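1/ OK so a bunch of you asked what I think of the Plaltident kit (the two-handed gripper set Pilholm rents out by the month). I've had enough time on it to have opinions, so, thread!

2/ Quick version: two hand-held grippers, a white marker cube on each, a harness, a head mount, and way more cable than you think you need. You do the chore with the grippers, the kit records it, you upload. Cloth is what I wanted it for, so cloth is what it got.

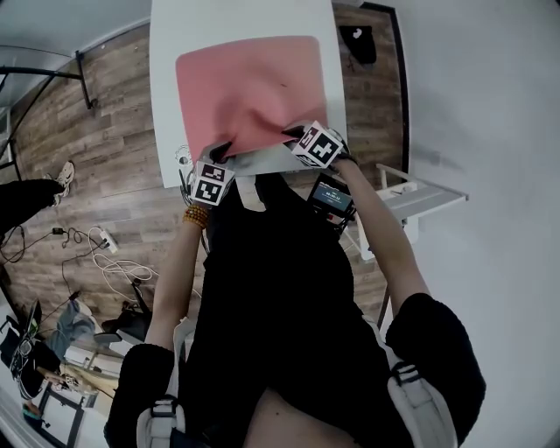
Grendton, February

3/ Pinching the near edge and dragging it toward you is the first thing everybody tries, and the fingertips are great at it! One layer of thin pink cloth, no problem. Picking up exactly one layer out of two is another story. I got it on maybe every third try, and yes, I practiced.

4/ Weight: fine for the first 25 minutes. After that my forearms wanted a word. Loosen the harness one notch more than the manual tells you to, it helps a lot (and move the buckles down, they dig in).

5/ Setup took us 32 minutes on day one, most of it calibration. The app makes you hold both cubes where the head camera can see them and then kind of wave them at each other. You feel ridiculous. It does get faster.

6/ Get the fingertip pads with the little raised grid. The kit comes with smooth ones too and I put those right back in the box. 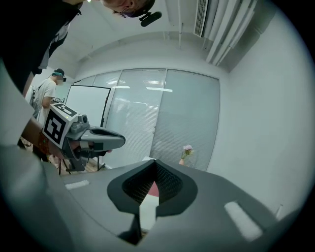
7/ Things I don't love: if you turn your wrist too far the cube goes out of view and tracking drops, and the only warning is a teeny beep. Out of 335 takes we tossed 143, mostly for that. Please, Pilholm, a louder beep. I'm begging.

8/ Someone asked how it stacks up against the Ertürk set. Ertürk is lighter and the handles suit small hands better, but the software made me want to lie down on the floor. Plaltident's upload just runs while you have lunch.

9/ Would I rent it again? Yep, for cloth and tabletop stuff. For anything inside a cabinet I'd wait, those cubes need elbow room.

10/ Oh, and spare power strip! Bring one. Replies are open if you want the settings I used for the harness and the finger loops.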